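About Brillano Basketball

Home | Teams | Tryouts | Schedule | About Us | Contact

Brillano Basketball is a youth and adult club in Ritchie. We run teams from third grade through high school, plus an adult league that plays on Sunday evenings. Our home court is the Trunar Fieldhouse, which seats 855 with the bleachers pulled all the way out. Most of our games don't need that many seats, but the end-of-season doubleheader usually does.

How we started

Marisol Ayala started the club after coaching middle school ball for several years. Her players had a school season that ended in February and then no organized basketball until the next fall. She rented one court for two hours a week and opened it to anyone from her old teams. By the second year there were enough kids for a girls team and a boys team, and she entered both in the Drernix League, where our travel teams still play.

The first uniforms were plain maroon T-shirts with iron-on numbers. A few of them are in the trophy case by the front desk, including one where the 4 was put on backward.

We stayed at the rented court until the Trunar Fieldhouse reopened with its new floor. We have had the main court on weeknights ever since, and the two side courts on weekends. Today the club has 200 players across all age groups.

What we teach

Practice looks much the same at every level. We start with footwork, then ball handling, then passing, and we finish with some kind of live play. Younger groups play three-on-three on the side baskets. Older groups go full court.

We don't put players at fixed positions before seventh grade. A tall ten-year-old brings the ball up the floor like everyone else. Some parents ask about this at the first meeting, and we are happy to talk it through, but the policy is the same for every team.

Our high school groups also have a shooting program. Each player takes 1000 recorded shots over the season outside of games, from five spots, and the sheet goes to the coach at the end. Misses get written down too.
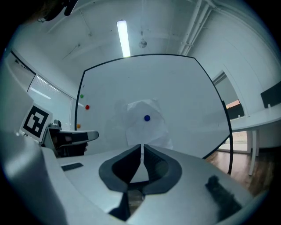

Players need very little of their own gear to join. We supply game uniforms and balls, and you bring court shoes, a water bottle and a practice shirt. Shoes should be clean, indoor only, and have some tread left. If the sole has gone smooth, it is time for a new pair. We keep a bin of outgrown shoes in good condition at the front desk, and families are welcome to take a pair or leave one.

Our coaches

Marisol Ayala is still the club director and coaches the eighth grade girls. Marion Matheson is head coach of the high school program and runs the summer shooting camp. She played guard in college and coached at a junior college before she moved to Ritchie.

Every team has a head coach and at least one assistant. All of them pass a background check and hold a current first aid card. Many of our assistants are former Brillano players, and a few of them have gone on to coach school teams in the area.

Playing time

In the third through sixth grade groups, every player who comes to practice that week plays in every half. From seventh grade up, coaches decide minutes, and they will tell a player what to work on if she or he asks. We ask that players bring it up first and parents second, and never on the sideline during a game.

Adult league

The adult league is open to anyone 18 or over. You can enter a full team or sign up alone and be placed on one. Games are two 20-minute halves with a running clock, except for the last two minutes of the second half. Paid officials work every game. Players who pick up two technical fouls in one night sit out the next week.

Fees and help with fees

Fees cover court time, officials, league entry and the uniform. Travel costs for away tournaments are billed separately. If the fee is a problem, mark the box on the registration form. Only the director sees it, and the player is placed on a team in the usual way.

Joining

Tryouts for the travel teams are held in October at the Trunar Fieldhouse. The grade school groups have no tryout, and players can join at any point in the season if there is room. Doors open half an hour before each session. Please use the side entrance, as the front one stays locked until game time.

For questions about teams or registration, use the form on the Contact page or stop by the front desk on any practice night.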